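Reading time: 3 minutes

Why did the robot drop the washing?

I have a favourite robot, and it is terrible at laundry. Its name is Prolden, it lives in the workshop where I help out, and last October it dropped the same tea towel 15 times before lunch. I counted, because counting drops was my whole job that day!

You might think picking up a towel is easy. You do it without even looking. But try it wearing oven mitts, with one eye shut, and you'll get some idea of how Prolden feels (well, robots don't feel, but you know what I mean). A cup stays cup-shaped when you grab it. A towel flops and folds and slides, and it's a new shape every single time.

So what went wrong? At first we all blamed the fingers. My friend Peninah Wanyama cleaned them, tightened them and gave them a stern talking-to. Drop number six, drop number seven – no change at all. Then Ilari Riihimäki had a look at the messages going from the robot's eyes to its hand, and there was the trouble. The pictures were turning up late! Only a tiny bit late, less time than it takes you to blink, but Prolden was closing its fingers on the spot where the towel used to be. If you've ever tried to catch a ball while somebody jiggled your elbow, you know how that ends.

This kind of mistake has a name. Engineers call it lag. You may have met it in a video game, when you press jump and your character thinks about it for a moment and then falls in the lava.

Lag can be a safety problem too. Dropping a towel is funny. Now imagine a robot that squeezes a bit too late, or lets go a bit too late, when your fingers are nearby. Not so funny! That's why Prolden has a big red stop button, and why we have a rule that the closest person keeps a hand near it. I pressed it twice that morning, once by accident with my elbow (sorry, Peninah).

The fix was pretty boring. One worn-out cable got swapped for a new one, and Ilari added a little check, so if a picture is late the hand stops and waits. Prolden still drops things, just not nearly as often.

Robots like Prolden learn from people, and cloth is one of the hardest lessons. People hold a gripper in their own hand and use it to do ordinary jobs around a room, and the robot studies what they did. The grippers have bright yellow fingers, flat like paddles, with a long oval hole near each tip, and when they reach for something soft like a brown cloth hanging in folds, the person has to pick just the right spot to pinch. Next time you hang up a towel, watch your own fingers and see where they go first.

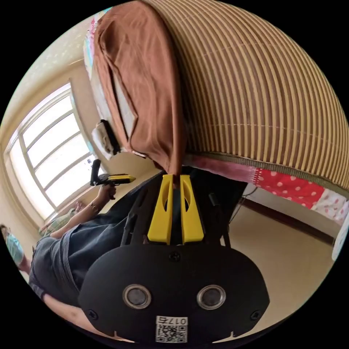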